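Screen Notes: Ploma is getting a third season!

So I had given up on this one, I really had. Ploma ended its second season on that awful ferry cliffhanger, the streaming page went quiet, and I'd filed it next to all the other sci-fi shows I got attached to and lost. Then the renewal news landed in my inbox at 7 in the morning and I read it standing up in the kitchen with my coat half on.

Season three gets 6 episodes, down from the usual run, and I'm fine with that. The middle stretch of season two dragged (the whole greenhouse trial could have been one scene) and a shorter order might keep the writers moving. Filming starts in March.

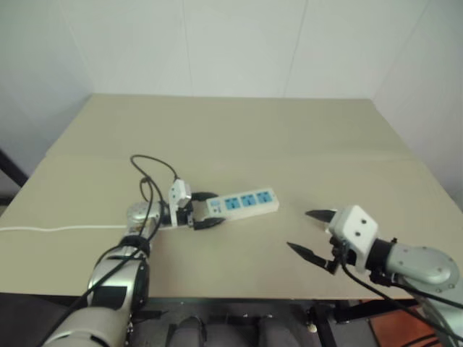
The bigger surprise is that the Canuleo crew are coming back too. I know plenty of you stopped caring about them once the station burned, but I always thought they had the best dialogue on the show, and their theme music is still my ringtone. No word yet on whether we'll get the original captain or the recast one. I'm hoping for the original, please, please, even if it takes a clone plot to do it.

Meanwhile I finally caught up on Dhillon, the detective movie half of you have been writing to me about. Verdict: good! Slow to start, and the villain is obvious from the first dinner party, but the train sequence runs 14 minutes with hardly a word spoken and I didn't look at my phone once. Watch it with the lights off and the sound up.

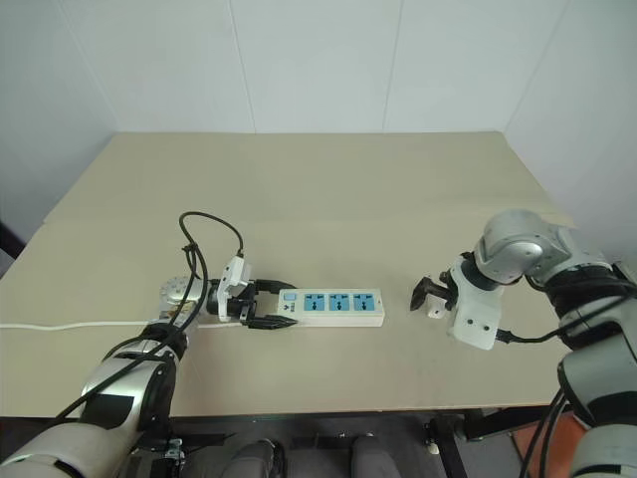
Issue 52

A few of you asked where to begin with Ploma if you've never seen it. Start with the pilot, skip nothing in season one, and if you get stuck in the greenhouse just read a recap and jump ahead to the wedding. You'll be caught up well before the new episodes.

Next time I'll have my thoughts on Cokia, the animated one with the lighthouse. I've seen the first half and I already have opinions about the talking heron. Send me yours before then, and mark your spoilers in the subject line, please!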